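Screen & Sofa Help > Films and Box Sets > Discs, Editions and Extras

Director's commentary missing from the new Kiltis box set. Is mine faulty?

Posted by tapehiss in Discs, Editions and Extras
Tagged: Kiltis, box set, commentary, region B

I bought the new box set of the Kiltis films in January, mainly because the back of the box says "audio commentary with the director" under the second film. I've had the old single disc of that film for years and the commentary on it was the best thing on there, so I was looking forward to having it with the better picture.

I can't find it. I put disc 2 in, went to the Set Up menu, and the only choices are English 5.1, English stereo and English for the visually impaired. There is nothing under Extras either apart from the trailer, the deleted scenes and the make-up featurette. I tried pressing the audio button on the remote while the film was playing and it goes round the same three tracks and back to the first.

Things I have tried so far:

Different player. I have a cheap one in the bedroom and it gives the same three tracks.

Player update. It said it was already up to date.

Disc 3, in case it had been put with the wrong film. Disc 3 has a commentary but it is the one with the two writers, for the third film, as it should be.

Cleaning the disc. No marks on it that I can see.

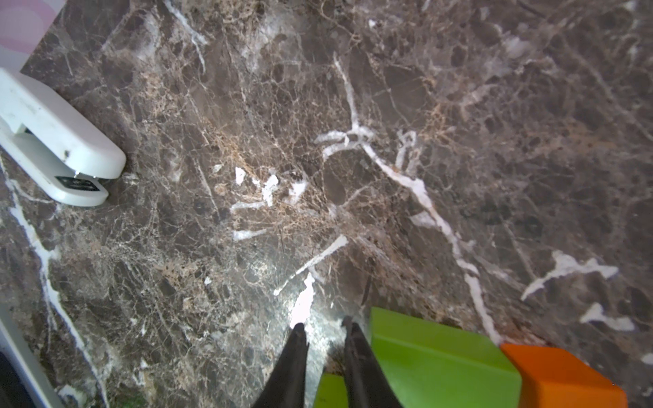
The shop says I can send the whole set back for a refund but they have no more in stock, and the price has gone up everywhere else. I don't want to send it back if every copy is the same. I also don't want to keep it if other people have got the commentary and I haven't.

So does anybody here have the same set (the slipcase one, Drovance on the spine, not the steel tin) and can you tell me whether disc 2 has the commentary on it? And if it is a fault with all of them, is there a replacement disc? I looked on the Drovance site and couldn't find anything, but their site is not easy to search.

One more thing in case it matters. The theatrical cut starts by itself when the disc loads. There is an extended cut as well but I haven't watched it yet. I've only been checking the audio on the theatrical one.

I am in the UK and the set is the UK release.

3 replies, sorted by most helpful

marzipan_reel
Marked as helpful by tapehiss

Your disc is fine. The commentary is there, but it only plays with the extended cut.

When disc 2 loads it goes straight into the theatrical cut, as you say. Stop the film and go back to the top menu. There are two titles shown side by side. Pick the extended one, and before you press Play go into Set Up. You should now have four audio choices instead of three, and the last one is the commentary. On my player it's labelled "English stereo 2" with no mention of a commentary, so it's easy to skip past. Choose that and then Play.

If you press the audio button during the extended cut it should also come up there. It won't come up during the theatrical cut because the two cuts are stored on the disc as separate titles and each has its own list of tracks. Changing the audio on one does nothing to the other.

What you'll hear is the same commentary as on your old disc, with a few gaps. He recorded it for the theatrical version, which is 13 minutes shorter than the extended one. When the added scenes come on, the commentary drops out and you get the ordinary film sound until the scene is over. The longest gap is in the harbour section, where you get the whole of the argument on the boat with nobody talking over it. After that he comes back in halfway through a thought. I believe it's been lined up properly apart from that. I compared the opening and the last reel with my old disc and they matched.

Why they attached it to the longer cut I couldn't tell you. My guess is that the extended version was treated as the main one when the discs were put together and the theatrical cut was added afterwards with a basic set of tracks. The box doesn't help because it lists the extras per film and not per cut.

A few other things about the set, as you've only got as far as disc 2:

Disc 1 has no commentary at all and isn't meant to. The old release of the first film didn't have one either. There is a long interview instead, split into chapters, and it covers most of what you'd want to know about how the first one was cast and why the ending was changed.

Disc 3 is as you found it. The writers' commentary is new to this set. It's quite dry for the first half hour and then gets much better once they reach the scenes that were rewritten during filming. They talk a lot about a fourth film that didn't happen, including which characters would have come back.

Disc 4 is the bonus disc. It has the television special, the screen tests and a gallery. The gallery has 200 stills and you have to press the arrow for each one, with no option to let it run. The screen tests are worth your time. You see three different people read for the part of the sister, and the one who got it plays it completely differently from how it ended up in the film.
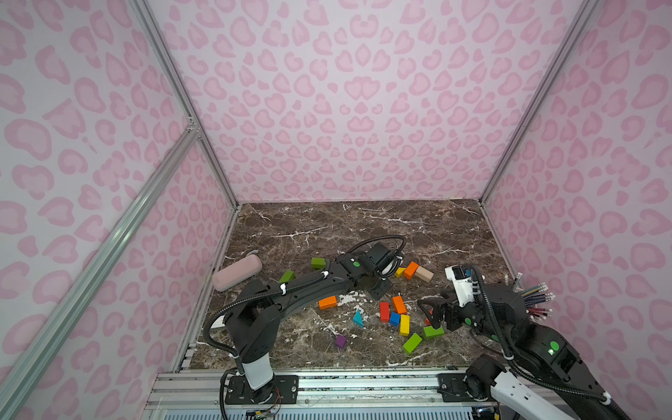 On the replacement disc question, there isn't one for disc 2. There was a replacement for disc 4 because the first batch had the television special with the sound out of step. If yours was bought in January it is probably from the later batch, but you can check by looking at the inner ring on the underside of disc 4. The corrected ones have an R after the last number. If there's no R, write to Drovance through the contact form with a photo of the ring and your receipt and they'll post a new one. Mine took six weeks. They don't ask for the old one back.

I wouldn't send the set back. The picture on the second film is a big step up from the old disc, particularly in the night scenes, and the commentary is all there even if it's in an odd place.

Comment from tapehiss:
Found it. "English stereo 2", exactly where you said. Thank you. I would never have looked there. Disc 4 has the R so I don't need to write to anyone. I'm keeping the set.

Comment from marzipan_reel:
Good. Keep the old disc too if you prefer to listen to it with the shorter version. The gaps are a bit annoying the first time.

owlservice77

Is it a region thing? I had a set from abroad once where half the extras wouldn't show up because the player was locked. You can sometimes unlock them by typing a code into the remote with the tray open. Search for your model number and "multi region" and try whatever comes up.

Otherwise I'd just get a refund. These box sets are always missing something. My Owino complete series came with two copies of the same disc and I had to argue with the shop for weeks.

Comment from marzipan_reel:
It's a UK set in a UK player, so it isn't the region. A region lock would normally stop the whole disc from loading. It wouldn't hide one audio track.

Comment from owlservice77:
Fair enough, I missed the last line.

pennyarcadian

The reply further up has answered the question, so this is only for people who have the steel tin and land on this page from a search, as I did.

The steel tin is a different set. It was put out by Keklow before the rights moved and the discs are not the same, even though the artwork on the front is nearly identical. In the tin, the second film is the theatrical cut only. The commentary is on it and shows up in the menu as "Director's commentary", so there's no hunting about. The tin doesn't have the extended cut, the writers' commentary or the screen tests. It does have a half-hour making-of for the first film which was left out of the slipcase set, and a booklet.

So if you only care about hearing the director talk over the film without gaps, the tin or the old single disc will do it, and the single disc turns up second-hand for very little. If you want the better picture and the longer cut, get the slipcase set. I ended up with both, which I didn't plan. I keep the tin for the booklet and the making-of.

Be careful when buying second-hand as sellers mix the two up all the time. Ask how many discs there are. The slipcase set has 4 and the tin has 6, but the films in the tin are spread over more discs and you aren't getting more for it. Also ask for a photo of the spine. A lot of listings use the publicity picture from the slipcase version whichever one they're selling.

The streaming version has no commentary on any of the films. I checked on Tuesday. It's the theatrical cut for all three.

Comment from tapehiss:
Useful, thanks. I didn't know about the making-of being left out. Is it the same one that was shown on television at the time?

Comment from pennyarcadian:
No, the television special is the one on your disc 4. The making-of is older and is mostly people standing about on the set of the first film between takes. There's a good bit with the stunt team near the end. I haven't seen it online anywhere.

Comment from tapehiss:
I'll keep an eye out for a tin then.

This thread is open to new replies. Sign in to reply or to follow it.

More in Discs, Editions and Extras
Subtitles in the wrong place on a projector screen
Which cut of the Owino pilot is on the complete series?
Digital code expired before I opened the box
Cracked disc hub, will it still play?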